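15 December 2021

Coin box day! The Ustonden folks want a small cardboard bank that a five-year-old can feed by themselves, and that an adult can empty without tearing it up. I have been looking forward to this one since June, when it was only a line on the project list and a sketch on the back of a parts order. Today I got to sit down with the box, the tokens and a craft knife, and I had a great time.

The box is plain brown cardboard, close to a cube, slot in the top. I love how little there is to it. Nothing printed on the top yet because we haven't settled on the artwork, and I'm half hoping we never do (the speckled board looks lovely bare!).

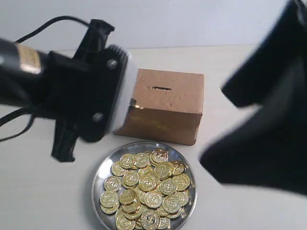 *Bench notes by Agustina Ulloa, Rarkitz shop, table by the window*

**Slot**

The slot is where all the work is. It sits a touch to the left on the top face. On the next cut I'd like it dead center, mostly for looks. It doesn't seem to matter for the drop.

I cut spare lids at three widths and tried the tokens in each.

- Narrow: too fussy. The raised rim catches on the torn paper fibers, and you have to wiggle. Fun for me, no fun for a kid.
- Middle: lovely. Token stands in the slot for a moment, then goes with a good thunk.
- Wide: goes in at any angle, and comes out at any angle too. Turn the box over and you have your savings in your lap.

Middle it is. Length matters less than I thought. As long as there is a little slack at both ends the token finds its own way in. I ran the knife handle along the inside edge of the middle one to press the fibers down and it got even nicer. Want to try a dab of white glue on the cut edge next, let it harden, then sand. Arancibia used to do that on their game boxes and those edges lasted for years.

**Board**

All from the Borkberg batch, 221 blanks left on the shelf after today. They fold well along the grain and badly across it. Mark the grain direction on the stack BEFORE cutting! I spoiled 9 lids this morning by turning the sheet around, then spent a happy half hour using the spoiled ones for slot practice, so I'm not too sad about it.

Bottom flap: tried tuck-in and tried tape. Tuck-in opens by itself when the box is full and somebody lifts it by the sides. Tape holds, but then the adult needs scissors. Third idea, not tried: a tuck flap with a second little tongue that locks behind the first. Drew it on the pad, page is pinned over the cutting mat.

**Tokens**

They're so good. Brass-gold color, a raised rim, then a ring of tiny beads, then a laurel wreath, then a raised dollar sign in a sunken circle in the middle. Someone had real fun making the mold for these. The relief is deep enough that you can feel the wreath with a fingertip, and I think kids will like that as much as the shine. Keep them in the clear shallow dish while working. In a bag they end up in one corner, and you have to dig; in the dish they lie at all sorts of angles, and there's nearly always one with an edge sticking up to grab.

The rim and the beads are also why the narrow slot drags. A smooth disc of the same thickness (I cut one from card and one from a plastic lid) slides through it with no trouble. So if Ustonden ever swaps to a flat token, we should come back and measure again. Writing that in big letters on the lid drawing too.

Sound: an empty box makes a great noise on the first token and a duller one as it fills. I tried a scrap of card on the floor of the box and it killed the thunk completely. Took it straight out again.
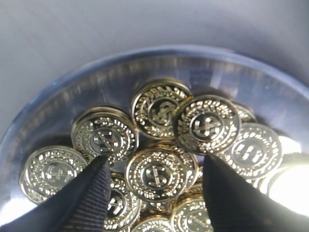
Graciela Ocampo thinks the dollar sign is a mistake for little ones and would rather have a star or an animal, because half the kids she tried them with wanted to know what the letter was. She'd keep the wreath, though, and she says a shallow dish should ship in the kit with the box, since her testers spent longer sorting and turning the tokens than saving them.

I'm all for the dish! It would need to fit flat under the box in the carton, and the carton is already tight. I'd like to check whether the box can travel unfolded inside it, with the tokens in a paper sleeve. On the star I'm torn. The dollar sign tells you right away that this is money and goes in the slot, and that's the whole game. We can ask Ustonden what a new mold costs before we argue it any further.

Order size for the first run is 2,290 boxes, so whatever slot we pick goes on a proper cutting die and I don't have to touch a knife. Still to do before the drawing goes out:

- center the slot, middle width
- glue-and-sand test on a few lids, leave overnight
- make the double tongue for the bottom flap
- drop test with a full box, from table height, onto the hard floor
- ask about rounding the ends of the slot. Square corners look sharp but that's where the board starts to tear

Spare lids are in the flat tray, marked N, M and W in pencil. Please have a go with them if you're passing the table, and write down which one you liked.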